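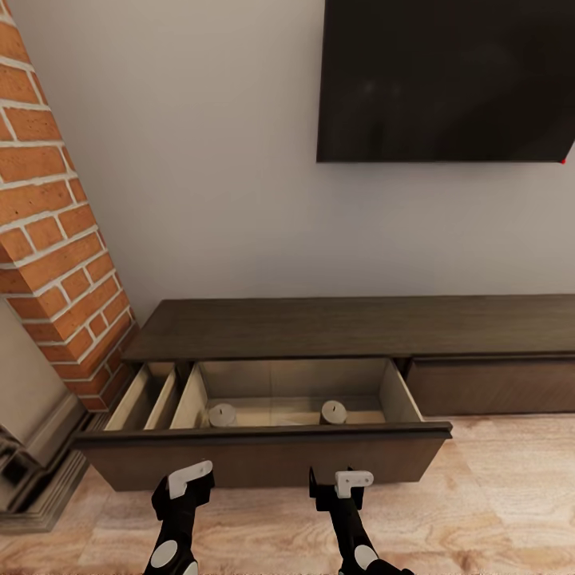 August
By the Skekeddale Institute newsroom

The Household Tasks Program at the Skekeddale Institute has completed the first stage of a project to gather examples for a learning system that controls two-armed robots. The program's lead researcher spoke with the newsroom about how the examples are made, how they are checked, and what the group expects to do with them.

The collection, known as Zusum, is made up of demonstrations recorded in simulation. In each one, a trained operator guides a pair of robot arms through a short household task, such as opening a drawer, moving an item from one place to another, or closing a cabinet door. The first stage ended with 3,862 recorded demonstrations. Of these, 3,405 were accepted for training.

"We set out to record ordinary work in ordinary rooms," the lead researcher said. "A drawer under a television is a good test. The arms have to come in low, take hold of the front, and pull straight. Then they have to deal with whatever is inside, and the walls of the drawer leave little space for the fingers."

The rooms are built with Hijazi, a scene tool developed within the institute. It supplies living rooms, kitchens and hallways with furniture that can be opened and closed, and it places small objects such as candles, cups and folded cloths on shelves and in drawers. Positions are changed between recordings so that the learning system does not come to rely on one fixed layout.

Asked why the group chose simulation for this stage, the researcher pointed to the time needed to reset a real room. "An operator in simulation can begin again in a few seconds. In our physical laboratory the same reset takes several minutes, and a person has to do it. We will still need real recordings. They come later in the plan, and there will be fewer of them."

Operators hold a controller in each hand and see the room from a point of view set between the two arms. New operators practice for two weeks before any of their work is kept. The researcher described the early days of training as slow for most people.

"They tend to move one arm and forget the other," the researcher said. "We ask them to keep both grippers in view and to bring them to a ready position before they reach in. It looks like a small matter, but the system learns from everything in the recording, including the waiting."

Each demonstration is reviewed by a second operator, who watches it at normal speed and marks the start and end of every step. Recordings are set aside if an object passes through a surface, if a gripper strikes the furniture hard, or if the written instruction does not match what was done. The last of these was the most common fault in the first months. An instruction might ask for the item on the left, for instance, when the operator had picked up the one on the right.

The group has since changed its procedure. Instructions are now shown to the operator throughout the task - earlier they were shown only at the beginning - and the reviewer must confirm the wording before a recording is accepted.

The researcher was careful on the subject of results. A first model has been trained on part of the collection, and a test of 500 trials is in progress. "I would prefer to speak about numbers when the test is finished," the researcher said. "Drawers are going better than doors. Small objects near the back of a drawer remain difficult, and we have asked for more recordings of that kind."

A further 700 demonstrations are planned for the second stage, most of them involving furniture with more than one compartment. The work will be carried out with Derero, an engineering firm that will provide the arms for the physical trials and help to compare their motion with that of the simulated ones.

Applications for operator positions in the second stage will open once the schedule with Derero has been settled. Previous experience with robots is not required.

Contact the newsroom | © Skekeddale Institute. All rights reserved. | Back to top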